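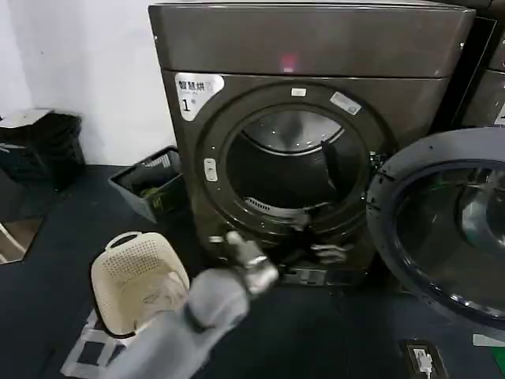

Leilani Begay writes tariff schedules for Peveck, a utility serving 1167 metered accounts, and her subject this year is the evening peak. Demand there climbs steeply after 5 p.m. and falls off by nine. "A household's peak is set by what runs together," she said. A front-loading dryer with its round door standing open draws very little, she noted; the same machine started alongside an oven is what the feeder has to be sized for.

Print this article | E-mail this article

Peveck moved 247 accounts to a time-of-use rate in January. Begay would not give savings yet. "I have two seasons of data and I want three," she said.

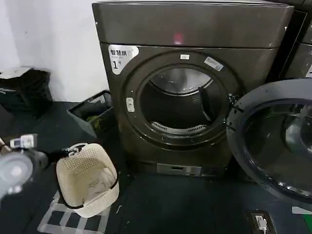
The rate has three periods, and the cheapest begins at 10 p.m. Marcus Nguyen-Tran, who handles billing, said most calls concern the middle period. "People read it as a penalty. It's the old flat rate, unchanged."

A revised schedule goes to the board on Wed 24 August.

Home | News | Rates | Archive | Contact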